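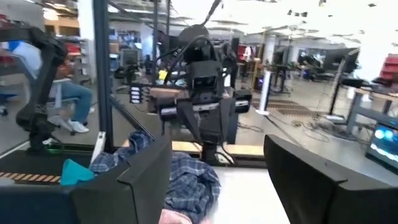
Home | Notebook | Entries | Materials | Older | Search

February 20, 2021
Laundry folding, second notes on the shirts

Continued from the page about towels. The towels are easy and I will not write more about them. Today was only for shirts and small cloths, mixed in one pile as they come from the basket.

The plaid shirt, navy and grey-blue, is still the most difficult piece we have. When it is put down in a crumpled heap, the thin pale lines go in all directions and the eye does not find the collar. I tried two ways to begin. First way: take the highest point of the heap, lift, let it hang, put it down again. Second way: do not lift, only pull the heap flat from its outer side until one sleeve comes free. The second way is slower but I lost the sleeve less often. With the first way the shirt sometimes came down in a worse heap than before, and then I had to start again.

When the shirt is flat, the lines of the plaid become a help. The fold for the sleeve can follow one pale line from shoulder to hem, and the two sides come out equal without measuring. I propose that we write this in the instruction sheet for patterned shirts. For plain shirts we need another mark, maybe the side seam. I have not tried it enough.

Small cloths. The teal one has the habit to stand up in a point when it is dropped, and it stays so. It must be pressed down with the flat hand before folding, otherwise the first fold goes over the point and makes a lump. The pink fabric is the contrary, it goes under everything. Twice I found it below the shirt when I believed the pile was finished. So, for the sheet: after each large piece is taken away, look at the table under it and pull out what is there, and only then continue.

About the order. Last time we said large pieces first. I am not so sure now. If the small cloths lie at the side of the heap, it is better to take them first, then there is a clean white place to spread the shirt. If they are below, there is no choice and the shirt goes first. I would write "take first what is free" and leave the size out of it.

Table. The bright white top is good for dark clothes, the hem and the cuffs are easy to see on it. For white clothes it will be a problem, I think, and we have a few white pillowcases waiting. A grey sheet under them could help, but then the sheet itself moves when the cloth is pulled. Tape on the corners? To ask at Tarnitz what they use there, they fold pale linen the whole day.

Fabric weights, from the labels of the supplier (Kurek): the plain cotton is 180 grams per square meter. The other label is washed out and I can not read it. Somebody should write the weights in this notebook before the next washing, please.

Softener: the pieces washed with Umex slide more on the table than the others. This is my feeling only, I did not make a test. If the pile slides when you pull one sleeve, note which washing it was.

To do:
– pillowcases, with grey sheet and without
– draft of the instruction for patterned shirts, one page, short sentences
– order new cloths from Kurek, different colors please, no more navy
– write to Kamis about the folding board, the price was for a box of 800 pieces and this is not what we need

The board itself is not bad – I used the sample for the plain shirts and the width came out the same each time. For the plaid one I prefer to work without it, the board hides the lines. Sample is back on the shelf next to the iron.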